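Nurna 手持压泥器 5号 产品说明

产品类别:厨房手动工具 / 根茎类蔬菜加工
供货:Jivusbridge 厨具部
资料更新:17/05/2019

一、用途

本品用于将煮熟或蒸熟的土豆、南瓜、胡萝卜、芋头、白芸豆压制成泥,也可用于婴幼儿辅食的少量制备。不适用于生蔬菜、冷冻食材及带骨、带核食材。

二、结构与材质

压盘与料筒为不锈钢,手柄为不锈钢骨架外包硅胶套。料筒与上压杆由一根销轴连接,销轴可徒手抽出,清洗时无需工具。随附孔盘3片:细孔、中孔、粗孔各一。孔盘背面压印有字母标记(F、M、C),装入时标记面朝下。

三、主要参数

料筒内径:9 厘米
手柄总长:27 厘米
孔盘数量:3 片
洗碗机:料筒、压杆、孔盘可用;硅胶套须取下手洗
产地:Nyitrai 工厂

四、使用方法

1. 食材去皮,切成大小相近的块,煮或蒸至筷子可轻松穿透。
2. 沥干后敞口静置3分钟,使表面水汽散去。水分过多时泥体松散,成品发稀。
3. 选定孔盘,装入料筒底部,轻转至卡位。
4. 食材装至料筒内壁刻线处,不得超过。超量装填会使食材从压盘边缘溢出。
5. 双手握柄匀速下压。阻力明显增大时应松开手柄,取出残留纤维后再继续。
6. 压好的菜泥趁热加入黄油、牛奶或橄榄油,用刮刀翻拌。土豆泥不宜用电动搅拌机继续打制,否则淀粉析出,口感发黏。

五、孔盘选择

细孔:婴幼儿辅食、浓汤底料、土豆面团。
中孔:日常土豆泥、南瓜泥、芋泥。
粗孔:带颗粒感的配菜、馅料。

纤维较多的红薯建议先过粗孔,再过中孔。菜花可用细孔,但蒸制后须用纱布挤去水分。

六、清洁与保养

使用后应立即以温水冲洗。淀粉干结后,将孔盘浸入温水,用随附毛刷由背面向正面刷洗。禁止使用钢丝球。销轴每月涂一次食品级润滑油。长期不用时,应擦干后单独存放,避免与铸铁器具接触。 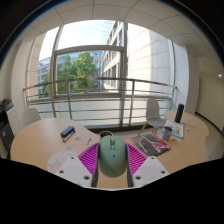 灰绿色鼠标,窗边浅色木桌

七、配件与订购

孔盘、销轴、硅胶套和毛刷均可单独订购。Wadosier 系列的旧款孔盘边缘无卡槽,与本品不通用。订购孔盘时请注明型号及字母标记。7月起,硅胶套仅供应深灰色,原有红色款售完为止。

八、包装内容

主机 1 件,孔盘 3 片,毛刷 1 把,说明书 1 份。

九、保修

主体结构保修5年。硅胶套与毛刷属于消耗品,不在保修范围内。因敲击、弯折或压制生硬食材造成的变形,按维修收费标准处理。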